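Gripper Comparison Bench: Frequently Asked Questions

Last reviewed in February. Questions that are not covered go to Bernardo Figueiredo at the Loureiro workshop.

Which grippers are you comparing?
Two finger sets, the Putow and the Ekier. Both mount on the same small tabletop arm with the same wrist bracket, so you can change one for the other without rewiring.

How many picks does each finger set get?
100 per item type. The Ekier set has more in the log, 202 so far, after we repeated the soft packaging runs with a lower closing force.

What items do you use?
Ordinary things from a drugstore or supermarket. We want a mix of hard plastic, thin handles, and packaging that gives when you squeeze it. Nothing heavier than 361 grams goes on the table.

Why a cardboard box and not a proper bin?
It is cheap, and when the fingers hit a wall the box moves and the motor survives. We turn the box a little between sets so the arm does not always come in square to the walls.

What does the bench look like during a run?
One view is from above the rail and the other from the wrist.

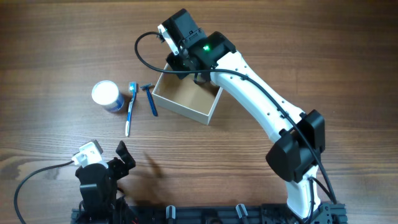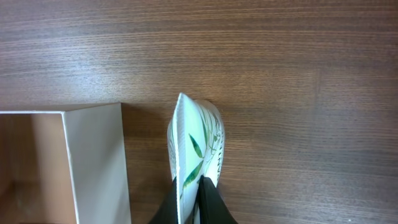
Arnaldo Carrilho wrote in after reading the first version of this page and said we should stop scoring soft packaging as a plain pass or fail. On his own bench at Jirnovitz he had paper pouches that were carried to the box every time and arrived crushed. He suggested a separate mark for damage.

Did you change the scoring?
Yes. Each pick now gets two marks, one for whether the item ended up in the box and one for its condition afterward. Older runs were not rescored and are listed on a separate sheet.

Do I need the wrist camera?
For razors and toothbrushes you can get by with the overhead one. For anything narrow that stands upright, use the wrist view. The arm hides too much from above once it is over the item.

The wrist cable keeps pulling on the bracket. What should I do?
Leave a wide loop at the wrist and move the arm through its full reach by hand, with the power off, before you start. If the cable goes tight at any point, give it more slack.

Can I run the test with other fingers?
Yes, if they fit the wrist bracket. Reset the closed position in the controller first. Skipping this step is the most common cause of motor overload errors.

Where are the logs?
In the shared folder, one file per finger set. Ask Bernardo for access.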